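Why a saucepan has a lid

A saucepan is a deep, round pan with one long handle. It is used for boiling, simmering and warming food that has liquid in it. Most saucepans come with a lid, and the lid changes how the pan works.

What happens inside

When water is heated, some of it turns into a gas called water vapour. Without a lid, the vapour escapes into the room and carries heat away with it. With a lid on, much of the vapour stays inside. It touches the cooler underside of the lid and turns back into drops of water. This change is called condensation. The drops run together and fall back into the pan.

A covered pan therefore comes to the boil sooner and uses less gas or electricity. It also loses less water, so rice or soup is less likely to dry out.

The parts of a lid

Many lids are made of toughened glass. Glass lets the cook check the food without lifting the lid and letting the heat out. A tinted lid does the same job but looks darker.
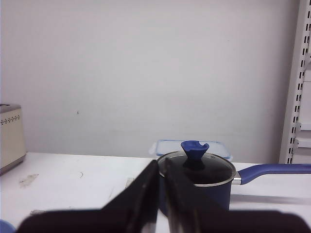 A metal rim around a glass lid protects the edge, where glass chips most easily. It also helps the lid sit level on the pan.

The knob is the part you hold. Silicone and some hard plastics are often used for knobs. They are poor conductors, meaning that heat passes through them slowly. Metal is a good conductor, and a bare metal knob can become too hot to touch.

The long handle of the pan keeps the hand away from the heat. On the hob it should be turned to the side, so that no one knocks it.

Test it yourself

You will need an adult, a saucepan with a lid, a measuring jug and a timer.

1. Pour 5 cups of cold water into the pan.
2. Ask the adult to heat it with the lid off. Time how long it takes to boil.
3. Let the pan cool completely, then empty it.
4. Repeat with the same amount of cold water, the same hob setting and the lid on.
5. Write down both times and compare them.

Keep your face and hands away from the lid when it is lifted. Steam can burn skin.

Words to know

Condensation: a gas turning into a liquid.
Conductor: a material that lets heat pass through it.
Simmer: to cook just below boiling point.

Text: Hanne Salminen

Filed under: Science at Home, Kitchen

Related pages
Why does a kettle switch itself off?
How a fridge moves heat
What is toughened glass?
Salt, sugar and dissolving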